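Vukum votes to keep its squeaky tables

The Vukum town library will not be replacing its reading room furniture this year, after a public meeting on Wednesday that ran longer than the last two budget hearings combined.

The plan had been simple. Hedlund, the supplier, offered new tables in pale gray at $632 apiece, and the library board liked the price. It had not asked the people who sit there. A petition with 212 signatures arrived before the first coffee was poured.

"I have done my taxes at that table for eight years," said Embla Ljungberg, who brought the taxes. Another speaker praised the old varnish for hiding ink, most of it hers.

Head librarian Hedvig Wallin said the existing tables will be sanded and refinished over the summer, and that the squeak by the window will be looked into. There was some booing at this.

The board then took up parking, and almost 96 people went home.

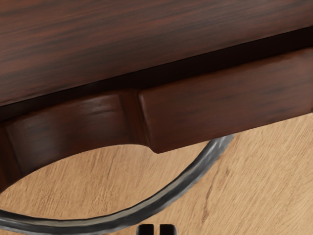
Dark wood, still in favor.

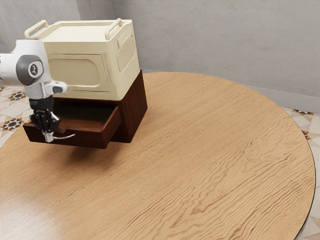 Will the reading room close during the work?

Only in the mornings. The tables will be refinished a few at a time, and the room will open at noon until the job is finished.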